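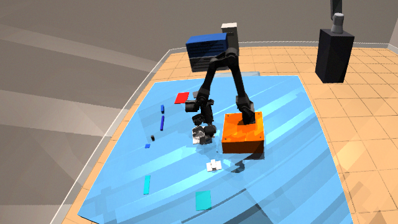 # Support worker hours left over at plan review: do they carry across?

My brother has an intellectual disability and lives in his own unit with drop-in support from Hurnon. His current plan allows 200 hours for community participation. The plan ends in September and 135 of those hours will have been used, mainly through a staffing gap over winter. The coordinator has given me two different answers on whether the balance rolls over. Does it, and does underuse reduce the next allocation?

**Rerent**

Assume no. Unspent hours normally lapse on the end date and the new plan starts from its own assessment. Check the wording on the last page of the plan.

**Rhys Sheehan**

Agree with Rerent on the lapse. The second part depends on what is on file. A reviewer sees claimed hours against allocated hours, and unless there is something in writing the gap reads as lack of need. Before the review:

- Ask the provider for a service log listing each shift offered, cancelled or unfilled, and who cancelled it.
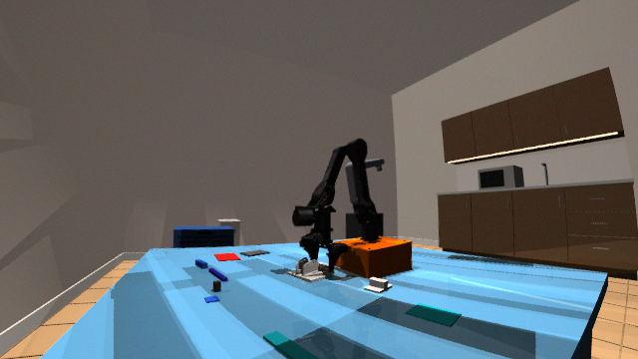

- Request a short letter confirming the staffing gap, with the start and end months.
- Have his GP or OT state in one paragraph what the hours are for. Functional terms work best: travel training, shopping, supervision at the pool.
- Keep your own list of the outings he missed.

Our balance at the last review was $2475, all of it from unfilled shifts. The log went in with the form and the allocation was renewed at the same level. That was one reviewer and one file, so don't treat it as a rule.

If the new plan does come in lower, request an internal review in writing and keep a copy. The time limit is printed on the decision letter.

**McAlister**

Same thing happened with my daughter, we just rang them. Took 2 calls. Might be different with Hurnon, we are with Serar.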